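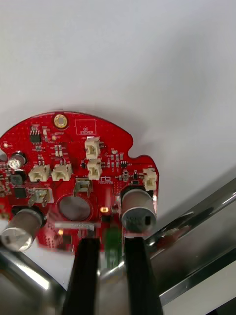
Is the Stitton open day worth the drive for a group of teenagers?

Stitton is running its automation open day again in May, out at the Brunton site. I help with an after-school electronics group in Clallport and I'd like to take them. They can all solder, and a few have done some programming, but none of them has been near an industrial robot. The notice only says "live demonstrations of robotic parts handling". What do you see on the day, how close can you stand, and is there enough to fill a morning? We'd be on a hired bus so I can't easily leave early if it's a dud.

Posted by gumboots_and_flux
74 shares

Natália Jireš

I went last year with my sister and her two boys. Short version - yes, but book the early session.

You sign in at the front office, get safety glasses and a sticker, and then they walk you to the demonstration room. You watch from behind a waist-high barrier. I could see the arm fine, but the parts are small, so most of us ended up looking at the monitor on the wall, which shows the view from the camera on the arm. Shorter kids should stand at the left end.

The parts are the sort of thing your group will recognise. There were red circuit boards, some solenoids and a few bits of wiring. The operator talked while the arm was moving and stopped it when someone had a question. Her main point was that a board is the easy part, as it's stiff and you know where its edges are. Anything with a lead on it is harder, because the lead goes where it likes. 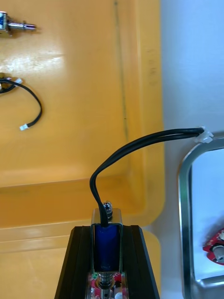 Small push-pull solenoid in the gripper, with its two-wire lead looped over.

The boys asked why the arm went so slowly. She said they keep the speed down with visitors in the room, and that it also makes it easier to follow what the fingers are doing.

After that there's a short walk past the stores and a table with old grippers you can pick up. The canteen is shut to visitors, so bring morning tea. Parking for a bus is on the Sultana Road side, not at the main gate. All up we were there 2 hours and I wouldn't have wanted much more.

2 comments

torquewrench

It's OK. Bit of a sales pitch at the start. Ring first, they don't always take groups.

offcuts

I'd agree with most of what Natália wrote, but I'd add that the wiring part was the best of it for me and a lot of people had drifted off to the gripper table by then. Keep your group back for it. I wire control cabinets for a living, and watching a machine deal with a harness made me think about how much I do by feel.
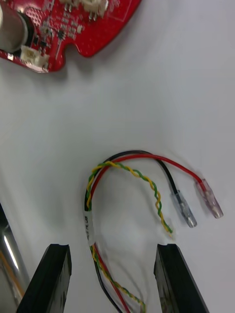
Wire harness on the white tabletop. The yellow and green pair is twisted; red and black have sleeved terminals.

If your students crimp their own leads, get them to look at how the sleeves sit over the terminals. Mine was the 10 o'clock session and there was time for questions at the end. I asked about camera lighting and got a proper answer - they had tried a few different table surfaces and settled on plain white with a matte finish to cut down on glare. Somebody else asked what the arm cost and they wouldn't say.

Two practical things. Closed shoes are a must, and they did turn a fellow away in sandals. And the room is loud, mostly from the compressor next door, so if any of your lot don't cope with noise then pack earmuffs.

Not sure it's the same format this year. The office will tell you if you phone.

2 comments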